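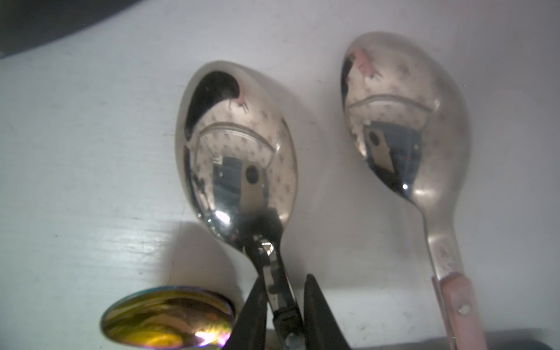 Fulska Grasp Layer is a perception and planning package for two-finger grippers with a wrist camera. It is made for small objects which are difficult for a depth sensor: cutlery, polished fittings, chromed parts, glass lids. You install it on the computer that already controls your arm. It reads the wrist camera, proposes grasps, and sends the chosen one to your motion planner.

Why shiny objects need their own software

A steel spoon is a small mirror. In the bowl the camera finds the table again, and dark shapes from around it, all bent by the curve. Many segmentation models take this reflection for a second object, or they cut the spoon in two pieces where a bright line crosses it. The depth picture does not help much, as it often has a hole exactly where the metal is brightest.

Grasp Layer works from the outline first. It searches for the closed rim of the bowl and follows it down to the neck, and everything inside the rim is treated as one surface, whatever it reflects. The neck is normally the preferred place for a grasp. It is narrow, the fingers can close on it from both sides, and the object turns less in the hand than when it is held at the end of the handle.

Dull steel, coloured coatings and plastic grips are handled by the same model. You do not need to choose a material before the run.

What is included

The rim and neck detector, with trained weights.
The grasp planner for parallel and wedge-shaped fingers. You enter the finger geometry one time, in a text file.
Slip Watch, a small process that compares the held object before and after each movement and gives a warning if it has turned.
The Kernside viewer, where every proposed grasp is drawn over the camera picture with its score. You can replay a log slowly and see why one grasp was preferred.
The export tool for recorded episodes.

Numbers from our own bench

Planning time for one grasp is 76 milliseconds on the reference computer, without the time of the motion itself. The detector was trained with 2,000 labelled wrist views, and 1,000 further views were kept apart for testing. These were taken on light and dark tables. We did not test under direct sun, and we do not recommend it.

Neighbouring objects

In real work the spoon is seldom alone. A second one stands beside it, or something lies close to the finger and is only half in view. The planner keeps a free zone at both sides of each finger and refuses a grasp if the opening movement would push a neighbour. The width of this zone can be changed while the program runs. If no grasp is accepted, the planner asks for another camera position and tries again. It does not lower the limit by itself.

Objects that are seen nearly from the edge are marked as "uncertain" and are not offered for grasping until a better view is available. They are still used for collision checking.

Requirements

A wrist camera with fixed focus, global shutter preferred.
A calibrated transform between camera and gripper. The calibration tool is in the package and needs one printed board.
Linux computer with a graphics card.
A motion planner that accepts a target pose. A bridge for the Coman controller is included, others can be written in Python.

Licence and support

One licence is for one arm and costs 240 euros per year, updates included. Schools and university laboratories can write to us for the teaching licence. Support is by e-mail from our office in Grotutitz, and we normally answer on the next working day. The next release is planned for May — it will add forks, where the rim method must be replaced by something different.

Comments

tilde_k
Does the free zone work also when the neighbour is standing upright? With flat objects it is fine for us, with upright handles I get refusals all the time.

Fulska support
Yes, but the default width is meant for lying objects. Please set zone_side smaller in the finger file and keep zone_front as it is.

tilde_k
Thank you, this helped. Fewer refusals now.

marrowbench
We have rainbow coated cutlery and the old version saw every colour band as a new edge. Is it solved in this one?

Fulska support
It is better. If you still have false edges, send us a log from the viewer and we will look at it.

oddpalm
Would buy if the bridge worked with ROS 1. Yes I know.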